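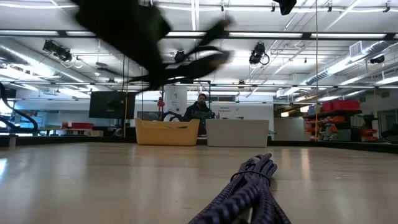

A reader asked under my last post whether it is not faster to just write the program for the robot, instead of moving its hand for it all day. The reader has a small packing line with old arms, and there everything is typed in as points, and it works for years without a complaint.

I wrote a short answer in the comments, but I was not happy with it, so I try again with more space.

For a box, I agree with the reader. A box is the same every time. At Britdale, where I worked before, we had an arm that put boxes on a pallet, and I think it had 12 lines of program that mattered. Cables are different. You fold a cable, you put a band on it, you lay it on the table, and it opens a little in the way it wants. The next time it opens in another way. I can not type points for this, I would be typing until December.

So at Vukico we show the task. We do it in 2 ways. In the first, I wear the gloves and the robot hand follows my fingers, with a small delay which you stop noticing after the first morning. In the second, I hold the arm at the wrist and push it through the air to where I want it. The gloves are better for the fingers. Pushing by hand is better for the long moves over the table, for example to a bin at the far side, because my shoulder gets tired in the gloves and then my moves become ugly. The robot learns the ugly moves too.

This was my biggest mistake in the beginning. I wanted to reach 3000 recordings as quickly as possible, and I did reach it, but in many of them I was in a hurry. I grabbed the cable, lost it, grabbed again. The robot then learned to grab, open the hand, and grab again, even when the first grip was good. We threw out a big part and I recorded it again, slowly. Now I stop when I feel I am rushing.

Some small things which help me:

Put the cable down differently each time, also in positions you do not like.
Decide before you start which finger goes under the loop.
If you fail, finish the move calmly and mark it as failed.
Clean the fingertips. Dust changes the grip more than I expected.

The software we use for the recording is Jevano. It is fine, but the playback is slow when the file is long, and I still have no good way to cut out only the middle of a recording. If somebody knows how, please write to me.

Next I want to try 2 cables lying across each other. I have been putting it off since the move to the new tables - the surface is very smooth and the cables slide more than on the old ones.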